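August, 06.40

Sorted the play food before breakfast. The kitchen corner opens to the children again at nine and I wanted the stock checked before Ronja came in with the new shelf labels.

Method as last year: everything out of the crate and on to the pale worktop, washed pieces to the left, pieces still to wash on the right. Warm water, a little washing-up liquid, soft brush for the seams. Air drying takes 50 minutes with the window open. Towels leave lint on the matt pieces, so I have stopped using them.

The vegetables are the awkward group. They come from two suppliers, Plalico and Trestosetti, and the scales do not agree. A Plalico carrot is longer than a Trestosetti leek. Malte would like them kept in separate baskets. I would sort by shape, long pieces in one and round pieces in the other, as the children tip them all together by ten o'clock anyway.
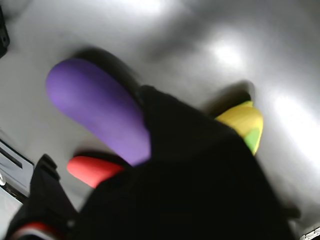

Purple is the colour that suffers most on the window side. I have moved that basket to the inner shelf, 3 metres from the glass, and will compare again at the end of the month. Reds have held up well. Yellows are hard to judge under the strip light and will have to wait for a bright morning.

Two baskets fitted on the lower shelf with the handles folded in. The third did not. Shelf depth is 5 mm short, which agrees with my note from spring and not with the drawing Alfredo sent. Wrote to him at 07.30 and asked for the original.

Hanan telephoned about the invoice. Item 969 is the spare lid for the crate, ordered once and billed twice. She will take it up with Keltanari.

Still to do: felt pads under the toy cooker, a new hinge pin for its door, labels at child height. Dima has the drill until tomorrow. Tea at 08.15, then swept the floor and put the mats back.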